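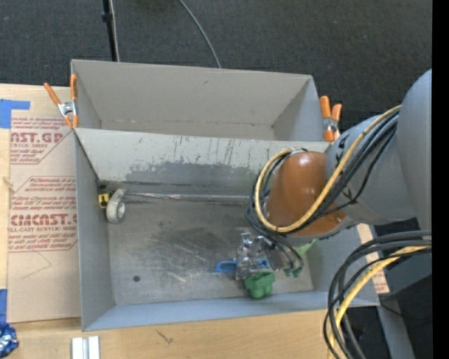
Could we please just get one decent big bin and be done with it, somebody asked before I'd even found a pen, and that's how item one turned into most of the evening. I'm writing this up from my own scribbles, so if I've got your point the wrong way round, shout and I'll fix it before the next one.

**Flila bench group – minutes, March**

We started at ten past seven in the back room. Two apologies, both with colds. Last month's minutes were agreed with one change: I'd written that the spare shelf was going to the Jitpraphai Road room, and it's staying with us. Sorry about that. Jitpraphai Road already knew, thank goodness, and hadn't cleared a wall for it.

## 1. The grey bins

So, one bin or two. The case for one big one is that you'd stop having to lean over the front bin to get at the back one, and long things would have more room to lie flat. The case for two is that we've got two, and they're paid for. There was also a fair point that when you've only got one bin, everything goes in it. I said the back bin being empty and the front one having all the stuff in it rather suggested we were doing that anyway, which got a laugh and a bit of a silence.

After quite a lot of back and forth we agreed to keep both for now, and to use them like this:

- **Back bin (the smaller one):** finished with, sorted, ready to go to its drawer. It gets emptied at the end of each session.
- **Front bin (the larger one):** anything still waiting to be sorted. Long things go along the back wall, as they do at the moment with the thin metallic strip, so you aren't fishing over them for the little bits.

I know some of you wanted it the other way round! We tried that on paper and got stuck on the long pieces, which won't go in the smaller bin without poking out. We'll give this a month and see who's cross.

Labels were suggested. I said I'd do them. Somebody asked for large print, somebody else asked for no laminating this time (the glare from the ceiling lights made the last lot impossible to read from a stool), so it'll be large, plain card, black pen.

## 2. State of the front bin

We talked about this far longer than I'd planned. The floor of it is well worn now, with scratches and smudges and those brownish stains, and the tall panel at the back has lost its lighter coating in a patch along the lower part. Nobody minds how it looks. The question was whether small things are harder to see against all that, and the feeling in the room was yes, a bit, especially anything grey. The whitish curl is easy enough to spot. The metallic strip is another matter, lying right by the dark seam.

Options that came up:

1. Give it a proper scrub and leave it at that.
2. Put a liner in the bottom.
3. Repaint the inside.
4. Buy a replacement.

Nobody fancied repainting. We'd need both bins off the table for days while it dried, and there was real doubt that paint would last with metal bits being dragged across it. (I had a go at painting a tray at home once and it came off in sheets within the fortnight, so I may have spoken against this one with more feeling than was needed.)

On liners, we've had a sample from Stultex, a plain pale one that you trim with scissors. It went round the table and people quite liked the feel of it. Worries were that the edges would curl up in the corners and that tiny things would work their way underneath. Stultex sell it by the roll and a roll is 20 metres, which would line our bin until the end of time. I'm to ask whether they'll cut us a shorter piece.

On buying new, Kavum's price for a bin in the same size is 154, delivered, and that's before you've bought a second to match. There's 300 left in the pot for the bench until the summer, so one new bin would eat just over half of it. The general view was that we'd be daft to do that over some stains.

**Agreed:** scrub first, then try the Stultex sample in one corner for a month. The back bin has a scuff near the top of its back wall and some brownish lines down in the seam, so it gets the scrub as well while the bucket's out.

A note on the scrubbing. Warm water and washing-up liquid to begin with, please, and an old toothbrush for the seams. No wire wool! It was pointed out (kindly, but with a look) that some of the scratches in there look very much like wire wool already, though no one could say for certain where they came from.

## 3. Clamps

We like the clamps. I want that in writing because the next bit sounds like a complaint. The orange-tipped spring clamps are doing a good job on the outside edges, and their big handles are easy to find when you want to shift things. But one of us has a sore thumb from them and would rather not squeeze them at all, and one of us keeps catching a sleeve on the handles when reaching past.

Ideas: fewer clamps, smaller clamps, a strip of something grippy under the bins, or a wooden stop screwed to the table. The last one was turned down straight away as we don't want holes in that tabletop. It's a nice light wood and it's the only surface in the building that hasn't been got at.

Grippy strip had the most support. I've got half a roll of shelf matting in my kitchen drawer that I'll bring in, and we'll see whether it holds well enough on its own. Until then the clamps stay where they are, and if your thumb isn't up to it, ask whoever's next to you.

## 4. Odds and ends left in the bin

This came under any other business last time and we ran out of evening, so I moved it up. The question is what to do with bits that don't belong to any drawer. Mentioned in particular were the small black and yellow thing in the back left corner of the front bin and the blue loopy one over towards the right, the one like a handle. Neither has a drawer. There was a lively few minutes about whether to open a drawer called Misc, and I'm afraid I was firm. We had a Misc drawer at Jitpraphai Road and when we came to move out of it there were 800 pieces in there, and I know that because I was the one who sat on the floor and counted them for the list.

What we settled on instead: things without a drawer can stay in the front bin until the following meeting. At the meeting they go in the middle of the table, and if somebody can name a use for one, a drawer gets found. If not, it goes in the giveaway box by the door.

A few people felt a month was too short. I did say we could look at it again in May, and I've put it on the list at the bottom so that I can't wriggle out of it.

## 5. Carpet

Short one. The dark carpet is lovely to have underfoot after the old lino, and warm too, but it hides anything you drop on it. Everyone agreed. The suggestion was to run a magnet on a stick over it before the vacuum goes round. This would pick up some things and miss plenty of others, but it's cheap and it's a start. A white sheet on the floor under the table was also suggested and put to one side as a trip hazard (quite right, I'd be first to go over on it).

Please do still check the vacuum bag before it's thrown out. Gloves are under the sink.

## 6. Kavum's drawer offer

Kavum have written to ask if we'd like the end-of-line drawer units they've got sitting in their warehouse. They'd be free if we collect. We'd have to measure the alcove, borrow a van and find out whether the drawers have stops on them, as the ones we've got now come right out and land on your foot if you pull with any enthusiasm. There was keen interest from the people who sort small things and not much from the people who'd be carrying the units up the stairs.

I'll write back and ask for the sizes and a photo. No decision until we've had those.

## 7. Any other business

- The kettle has been descaled. It's much quicker now and the tea no longer has bits.
- Could whoever borrowed the long ruler bring it back, no questions asked.
- The lights over the window end are buzzing again. I've reported it to the building people and will report it again.
- Somebody asked if we could start at half past seven in the lighter months. Hands went up either side, pretty evenly, so it's ten past for the time being and I'll send a note round.
- There's a box of jam jars with good lids by the coat hooks. Take what you want. Anything left goes to recycling.

## Who's doing what

- Labels for both bins, large print on plain card – me
- Ask Stultex for a short cut of liner – me
- Scrub both bins, toothbrush for the seams – the early session
- Fit the liner sample in one corner, once the scrub is done – the early session
- Shelf matting from home – me (if I forget, ring me)
- Magnet on a stick – the late session, out of petty cash
- Write to Kavum for sizes and a photo – me
- Measure the alcove – whoever turns up first with a tape
- Back to the one-month rule for homeless bits – all of us, in May

We finished at five to nine and I locked up. Next meeting is in the same room at the same time, and it's our turn to bring biscuits.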